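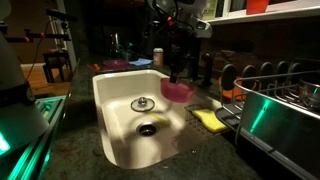

Nendcombe Community Help > Utilities > Water bills
2 min read

Water bill jumped and the city says there is no leak

fudeslow_renter

We moved in last spring and the bill was steady until October. Now it shows 1,877 gallons over the month before. I called and they said the meter is fine and there is no leak on their side. We didn't have guests and we don't have a sprinkler system. Two adults, one kid. Is there a way to check this myself before I pay a plumber 200 dollars to come out?

espiritu_dan

Toilet. It's always the toilet. Put food coloring in the tank and see if it gets into the bowl.

Also call the city again and ask if the last reading was estimated. Mine was once and they fixed it the next month.

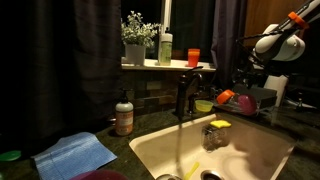 Start with the meter, before you buy anything. Shut off every tap in the house, write down all the digits, and read it again after an hour with nothing used. If it moved, you have a leak on your side. If it didn't, the water is going somewhere you know about. For us it was dishes. A kitchen faucet with one lever, left on a thin stream like that, looks like nothing, so it's easy to leave it going. Hold a measuring cup under yours for a minute and multiply it out — ours was worse than I expected. I don't agree that it's always the toilet, but do the dye test too. It's cheap.

hallway_b
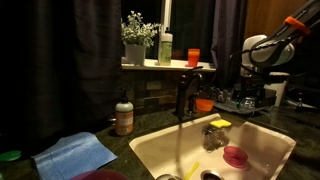

Sobia Rajput
Lornotley, member, 19 posts

The meter test is right, but do it at night. I read mine at 11 and again before anybody got up, and it had moved. The water softener was stuck in its rinse cycle and running to the drain. You can't hear it from upstairs. If you have one, put it on bypass and repeat the test.

If the meter holds still overnight, ask for the daily usage. Our office printed it for me at the counter. It showed which days were high, and that saved me a service call.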